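Wanted: part-time packer and bench tidier at Skondside

Hi, I'm Yolanda Esposito and I run the packing room at Skondside. I'm looking for one more person to work alongside me, 2 afternoons a week to start, more from April if you like it here.

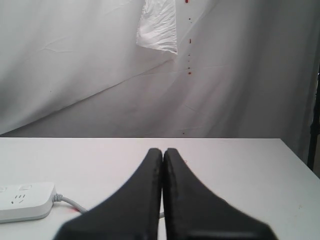
Most of what we send out is small stuff for desks and home offices, the Godum range mainly, plus some Mancuso orders when they come in. You'd check each item against the order slip, wrap it, box it, label it and put it on the cart for pickup. On a busy afternoon we get through 246 parcels between us (my record week was 772, and I slept very well after that one!).

The other half of the job is the tables. I'm fussy about them, I'll admit it. They get wiped down at the start and end of every shift, cords get pulled back out of the way, and tape guns go home to their hooks. If you're the kind of person who straightens things up while you're on the phone, we'll get along great.

You don't need any experience. You do need to be okay standing for a few hours and reading small print on labels. Radio is on most days - we take turns picking the station.

Pay is hourly and there's a $300 bonus once you've finished your first three months. Free parking behind the Gemstead building, and the coffee is decent.

To apply, drop off a short note at the front desk with your name, phone number and which afternoons suit you. No resume needed. Please get it to me by 2019-11-23, and I'll call everyone back, even if it's a no.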